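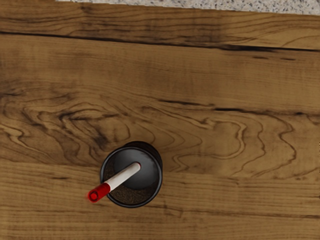
Evaluación de material de escritorio: rotuladores permanentes Sketeck de punta media

Tiempo de lectura: 7 minutos

El Servicio de Compras y Suministros de la Fundación Pevside somete a revisión, con carácter periódico, el material fungible que se distribuye a sus centros. La presente reseña recoge los resultados obtenidos con el rotulador permanente Sketeck de punta media en color rojo, propuesto como sustituto del modelo Ghorbani que los almacenes y archivos de la Fundación venían utilizando. La redacción ha correspondido a Golnar Hassanpour, responsable de material de archivo, y la supervisión técnica a Bijan Babaei, del área de almacenes.

Objeto y alcance

El rotulador permanente se emplea en la Fundación para tres usos principales: la rotulación de cajas de archivo definitivo, la identificación de bolsas y fundas de plástico en los almacenes y el marcado provisional de estanterías. Quedan fuera de esta evaluación los rotuladores de pizarra, los marcadores fluorescentes y los instrumentos de escritura destinados a la firma de documentos, que se rigen por sus propias fichas de compra.

Se comparó el producto con dos referencias: el mencionado Ghorbani y el Drerex de punta biselada, que algunos centros adquieren por su cuenta con cargo a caja menor. Las unidades se repartieron entre el archivo central, el almacén de préstamo y la oficina de registro, donde se usaron en condiciones ordinarias de trabajo durante el mes de diciembre. No se dieron instrucciones especiales al personal, salvo la de anotar las incidencias en la hoja de seguimiento.

Presentación y ergonomía

El Sketeck se suministra en cajas de cartón con separadores interiores. El cuerpo es recto y algo más grueso que el del Ghorbani, lo que se agradece en jornadas largas de rotulación y resulta, en cambio, menos cómodo para escribir etiquetas pequeñas. El capuchón cierra con un chasquido claro. Varios usuarios indicaron que al principio cuesta retirarlo con una sola mano; la dificultad disminuye con el uso, aunque no desaparece del todo.

El capuchón puede encajarse en el extremo posterior, donde queda firme. El Drerex carece de esta posibilidad y en el almacén de préstamo se registraron, como era previsible, varios capuchones extraviados. El Sketeck no lleva pinza. Quienes acostumbran a llevar el rotulador en el bolsillo de la bata lo señalaron como defecto y este Servicio comparte la observación.

Calidad del trazo

Sobre cartón de archivo el trazo es denso y regular, sin necesidad de repasar las letras. En las cajas de cartón reciclado, más absorbente, la tinta se extiende ligeramente y conviene escribir con caracteres de cierto tamaño. El Ghorbani se comporta mejor en este soporte. Sobre cartulina satinada, los tres productos ofrecen un resultado equivalente.

La punta conservó su forma en la mayoría de las unidades. Dos rotuladores, ambos asignados al almacén de préstamo, presentaron la punta hundida al cabo de pocos días de uso sobre madera sin cepillar. El distribuidor los repuso sin coste, si bien la gestión exigió dos llamadas y el envío de un formulario que no figura en su catálogo.

Resistencia de la tinta

Para valorar la permanencia se rotularon 133 fundas de polietileno, que se manipularon y apilaron según el procedimiento habitual del almacén. Al término del periodo se revisaron una por una. Nueve presentaban caracteres parcialmente borrados y en todas ellas el texto había sido escrito sobre la zona de cierre, que es la que sufre mayor rozamiento. El resto se leía sin dificultad.

El secado es correcto en papel y cartón. En plástico se requiere algo más de paciencia: si se apila de inmediato, la tinta pasa a la funda contigua. Se recomienda dejar reposar las piezas rotuladas antes de guardarlas. El Drerex seca antes sobre plástico, pero su tinta cede con el alcohol de limpieza que se utiliza en los mostradores, mientras que la del Sketeck resiste una pasada ligera.

No se ha ensayado la exposición prolongada a la luz. Los centros que dispongan de depósitos con ventanas deberán tenerlo en cuenta y, hasta que exista información propia, mantener la etiqueta impresa como identificación principal.

Duración y conservación

La carga de tinta resultó suficiente para el trabajo previsto. En el archivo central, una sola unidad permitió rotular 201 cajas por la cara frontal, con signatura y fechas extremas, antes de que el trazo comenzara a palidecer. El Ghorbani, en la misma tarea y con la misma persona, se agotó cuando se llevaba casi la mitad.

La duración depende en buena medida de cómo se guarde el rotulador. La práctica más extendida en las oficinas, que consiste en dejarlo de pie en un vaso portalápices, es aceptable siempre que el capuchón esté bien cerrado. El fabricante aconseja en su folleto la posición horizontal, y en el registro se adoptó esta medida mediante una bandeja de cajón. Las unidades así conservadas arrancaron a escribir al primer intento después del fin de semana; algunas de las guardadas en vertical con la punta hacia arriba necesitaron unos trazos previos en papel de desecho.

Se ha observado que los rotuladores compartidos se estropean antes que los asignados a una persona. El registro probó a marcar cada unidad con las iniciales del puesto y el responsable considera que el resultado fue satisfactorio. Se deja a criterio de cada centro adoptar la misma costumbre.

Olor y condiciones de uso

El olor es perceptible, menos intenso que el del Drerex. En la sala de registro, con ventilación suficiente, no se recibieron quejas. En el depósito del sótano se recomienda interrumpir la rotulación continuada con pausas y mantener abierta la puerta del pasillo. La tinta mancha la ropa y no se elimina con el lavado ordinario; las manchas en las manos desaparecen con agua, jabón y cierta insistencia.

Este rotulador no debe aplicarse directamente sobre documentos, fotografías, encuadernaciones ni fundas de conservación permanente. La advertencia es general para cualquier tinta con disolvente. Se reitera porque durante la prueba se recibieron tres consultas al respecto. Para la signatura sobre documento original sigue vigente el uso exclusivo de lápiz de grafito blando.

Precio y suministro

El precio unitario es superior al del Ghorbani e inferior al del Drerex adquirido en comercio minorista. Si se considera el rendimiento por caja rotulada, el Sketeck resulta la opción más económica para el archivo central. En las oficinas con poco consumo la diferencia carece de relevancia, puesto que los rotuladores suelen perderse antes de agotarse.

Los pedidos cursados hasta el viernes a mediodía se sirvieron en la semana siguiente. El distribuidor admite devoluciones de cajas sin abrir. No existen recambios de punta ni de tinta, aspecto que este Servicio considera mejorable y que se ha trasladado por escrito al departamento comercial, sin que hasta el momento se haya recibido respuesta.

Valoración

Se propone la incorporación del rotulador Sketeck de punta media al catálogo interno, como producto de referencia para la rotulación de cajas y el marcado de fundas de almacén. El Ghorbani se mantendrá disponible para los centros que trabajen con cartón reciclado. No se recomienda la compra del Drerex con cargo a caja menor, salvo necesidad justificada.

Las existencias actuales deberán consumirse antes de solicitar el nuevo modelo. Las peticiones se tramitarán por el formulario ordinario de material fungible, indicando el centro de destino y el uso previsto. Las incidencias posteriores, en particular las relativas a puntas hundidas, se comunicarán al área de almacenes con indicación del soporte sobre el que se escribía.

Imprimir esta página
Enviar por correo electrónico

Contenidos relacionados

Etiquetas adhesivas para caja de archivo: comparación de tres formatos
Normas para la rotulación de unidades de instalación
Bandejas de cajón y organizadores: resultados de la prueba en registro
Lápices de grafito para signatura: ficha de compra
Formulario de petición de material fungible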